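# Chapter 6: Chores

Can a machine do the dishes yet. Short answer – some of them, some of the time, with someone nearby. Long answer is the rest of this chapter.

Start small. One bowl on a table. Before a robot can clear a kitchen it has to get hold of a bowl, by the rim usually, and put it someplace else without tipping it. Most of the work in this field still happens at about that scale.
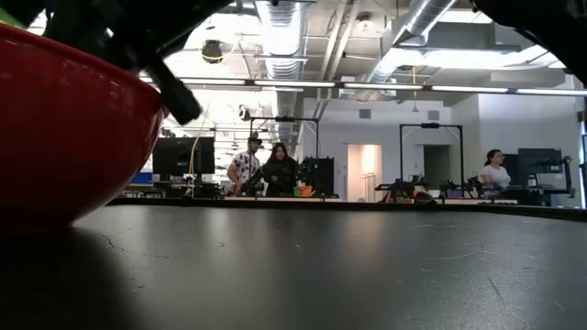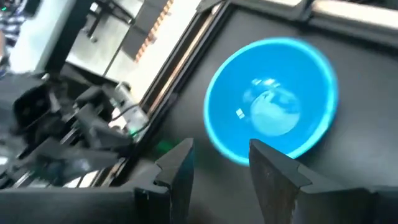 ## 6.1 Why a bowl is harder than a box

A box has flat sides. Two fingers close on it, the sides push back evenly, done. A bowl gives you a curve everywhere. Grab the rim with one finger inside and one outside and you have a thin edge to hold and a lot of weight hanging off to one side. Grab it from the sides and most grippers don't open wide enough.

Then shine. Glossy surfaces throw back the overhead lights as white patches, and a depth sensor can read those patches as holes or as nothing at all. Matte objects are kinder. Kitchens are full of glossy ones.

Then what's in it. An empty bowl can lean a bit on the way over. A bowl of soup can't. The arm has to know which one it has, ideally before it lifts.

People handle all this without thinking. Try it at home: pick up a cereal bowl with thumb and one finger, eyes shut. Notice how often you shift your grip. That shifting is what a two-finger gripper mostly can't do.

**Key terms for this section:** rim grasp, side grasp, grip force, specular reflection, payload.

## 6.2 Two views of the same job

A camera on the wrist sees the object up close, right to the moment the fingers shut. A fixed camera sees the wider area and where the arm is in it. Neither is enough alone. The wrist view loses the room, the fixed view loses the object whenever the arm gets in the way – which is often. Lots of systems use both and let the software sort out which one to trust.

More on camera placement in Chapter 8. For now just remember that what the robot "knows" is whatever its cameras got, plus joint angles, plus maybe force at the fingers.

## 6.3 Home versus shop floor

Students tend to think the factory is the hard place and the kitchen is the easy one. Backwards. On a shop floor the parts show up in the same spot, same way up, same light. Someone designed it that way. At home the bowl is wherever your kid left it.

Case: the Nedelcu plant packs stoneware for shipping. One arm, one kind of bowl, a tray with molded slots. Kristine Lumbao set up the line and ran it for a Friday shift as a test. 130 bowls, 2 dropped. The plant kept the arm.

Same August, a small company called Skikico tried its Tuseck arm in a real apartment kitchen. Job was clearing the table after dinner. 52 tries at moving a bowl to the counter, 15 of them failed. Reinaldo Macedo wrote up the failures and most were boring:

- bowl was nested in another bowl, both came up
- spoon left in it, finger hit the spoon
- bowl too close to the wall for the outside finger
- tablecloth came along

None of those can happen at Nedelcu. The slots don't allow it. So be careful when someone quotes you a success rate, the first thing to ask is where the test was run and who put the objects out.

## 6.4 So, yet?

Depends what you call a chore. Moving a known bowl from a known place: yes, good enough to be worth buying in some plants. Clearing a table in a home: partly, slowly. Cleaning up after dinner start to finish, including the pan somebody burned: no.

Laundry is worse, cloth has no fixed shape and we give it its own section (6.7). Vacuuming is mostly solved, but notice it never has to pick anyhting up.

Macedo's group has since moved to a softer fingertip, sold under the name Diltulent, that bends around the rim a little. It helped with the thin bowls. Didnt help with the spoon.

## Before you read on

1. Choose one chore you did today. Write down every time you picked something up or put it down.
2. Mark the ones where you had to move something else first.
3. For each marked one, what would a robot need to see to know that?

Keep the list. You'll need it for the exercise at the end of 6.5, where we turn it into a task plan.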